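Newsletter, Feb 13, 2019

Skavambridge families keep the harvest songs going in town

When the last of the Skinduncombe farms was sold, most of the families who had worked the valley moved down to Skavambridge for jobs at the mill and later in the hospitals and schools. The songs and the walking days that went with the land came with them, but there was nowhere obvious to hold them. A new round of gatherings is trying to sort that out.
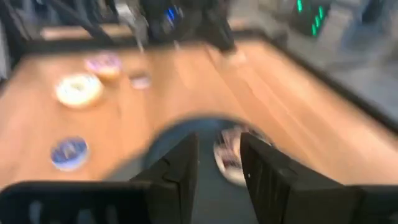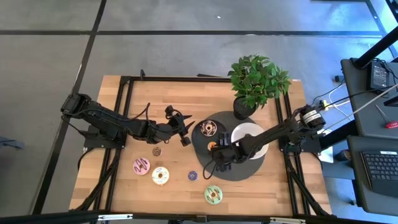
It has been hard to keep the walking days in a town at all, according to Margarida Mota, when the old route had a well, a boundary stone and a particular oak in it, and people under forty have only heard of these from their grandparents. She would like the younger ones to be taken back to the valley at least once before they are asked to learn the words.

That view came up several times at the winter meeting. The group has now agreed to two outings to Skinduncombe, the first in March if the lane is passable. The present owners have given permission to walk from the ford to the top field, keeping to the east side of the hedge. The well is on private ground and has been capped, so the verses that belong to it will be sung from the gate.

The songs themselves are in better shape than many people thought. Mivedico, the recording project that has been working with older singers in the town, has finished going through the tapes made in the 1970s and has put them together with its own recordings. The collection now holds 729 separate items. A good many are the same song sung by different households, and the project has kept all of them, as the differences matter to the families concerned. The Tully side of the valley, for example, sings the sheaf song with an extra verse and a slower ending, and does not regard the shorter one as finished.

Written material is thinner. There are 32 notebooks, mostly kept by women who ran the harvest suppers, and they mix words to songs with shopping lists, debts and the dates when animals were put to grass. The spelling follows the valley way of speaking and takes some getting used to. Three have been typed up so far. Anyone who can read the older hand and has a few evenings free would be welcome, and the notebooks can be looked at in the reading room but not borrowed.

There was a longer discussion about who should be allowed to hear what. Most of the songs were always sung in company and no one objects to their being played. The blessing sung over seed is different. It was passed on within a household and was not meant for outsiders, and some of the older singers were uneasy to learn that it had been taped at all. For now those recordings have been set aside and can be heard only by the families of the people singing. Other families have asked for the same rule to cover the house blessings, and this will be talked over again after the first outing.

Language was the other matter. Children who come to the gatherings usually know the tunes but not what the words mean, and several parents said they were in the same position themselves. A short word list is being made, starting with the names of fields, tools and weather. It will be given in the valley speech with plain English beside it – no grammar, at this stage. Many of the field names describe something you can still see on the ground, such as a dip or a change in the soil, so the list will be used on the walk.

Letters about the gatherings went out to 1,492 addresses in and around the town, taken from the old chapel rolls and from names people passed on. Replies are still coming in, including a few from families who left the district altogether and would like copies of recordings posted to them. That can be done, but please give the name of the singer and the farm if you know it.

Singing practice continues in the evenings at the usual hall, with the sheaf song and both carrying songs to be learned before the outing. Stout shoes are needed for the walk, and the ford is best crossed on the upstream side. Names for the March outing should be left at the reading room desk, along with a telephone number in case the lane is flooded.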